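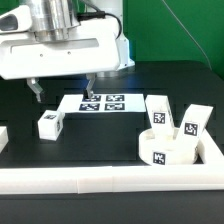
**What does Lasen do?**

We collect and label demonstrations of robot arms handling objects, and we sell or license the recordings to teams that train learning systems. A demonstration is one complete attempt at one task, recorded from beginning to end with the arm's joint positions, the gripper opening and the video all on the same clock.

## Who we are

Lasen started as a side project inside Bosero, a small machine shop that built fixtures for testing grippers. Customers kept asking whether the shop could also run the tests and hand over the data. After a year of saying yes, Shiuli Mridha and Benedicta Quartey moved the work into its own company and took over the unit next door. Bosero still cuts our brackets and rails.

Shiuli runs the floor. Benedicta handles contracts and the release schedule. Parveen Wijesinghe wrote most of our recording software and looks after calibration. Sabina Patwary leads the operators, who drive the arms by hand during a session. Nilmini Siriwardena is in charge of review, and no recording goes out until her group has signed it off.

## How a session works

Each session has a task sheet. It names the task in one sentence, lists the objects, and says what counts as finished. "Stand the block in the ring" is a typical line. The operator sets out the objects, starts the recording, does the task, and stops the recording. Then the objects are moved to new starting positions and it all happens again.

A lot of our tabletop work uses plain white shapes with printed square tags on them. The tags let us work out where each object is without anyone drawing boxes by hand. A flat sheet with four larger tags gives us a reference on the table itself. We check it at the start of a session and again after any bump to the camera mount, which happens more often than Parveen would like.

A standard set is 500 demonstrations of one task. Some customers want fewer, with more variety in the starting positions. We will usually talk them through both options before quoting.

## What we keep and what we throw out

We keep failed attempts. If a block tips over or the fingers close on air, the operator carries on for as long as the task sheet allows, and the recording is labeled as a failure with a short reason. Many teams need these as much as the clean ones, and they are hard to fake convincingly after the fact.

We throw out recordings where the data is wrong. That covers dropped video, a clock that has drifted, a hand reaching in before the recording has stopped, or a reference sheet that has shifted. In our first large set, called Birkix, we recorded 1,022 demonstrations and released 858. Most of the ones we dropped came from a single loose camera bracket - we now check that bracket every morning, and the check is written into the startup list.

## Operators

Our operators are employees, paid by the hour and not by the recording. We tried a per-recording bonus for one month, December of our second year, and stopped it. People hurried, the motions became jerky, and review took twice as long.

New operators spend their first two weeks on practice tasks that are never released. Sabina sits with each of them and goes over the playback. She is mostly looking for long pauses in mid-air, which come from the operator thinking about the next step. A learning system trained on enough of those will pause too. Operators work in shifts of four hours at the arm, with a break every hour, and spend the rest of the day on setup or labeling.

## Current work

Our current project is Kanagaratnam, a set built from short placing and stacking tasks on a tabletop. The target is 4,000 demonstrations across eight tasks. Every task is recorded by at least three operators so that the set does not carry only one person's habits. We began recording in June 2023, after a longer round of camera tests than we had planned for.

Each task will be released when its review is complete, with the task sheet, the calibration files and the list of known problems. We publish that list with everything we ship. If a customer finds something we missed, we add it and send the new version to everyone who has the set.

## Visiting and getting in touch

Customers are welcome to watch a session before placing an order, and we prefer it when they do. Small questions about a task are easier to settle standing next to the table. Please write to Benedicta at least a week ahead so that we can put a suitable task on the schedule.

For problems with a set you already have, write to Nilmini and include the set name and the recording number.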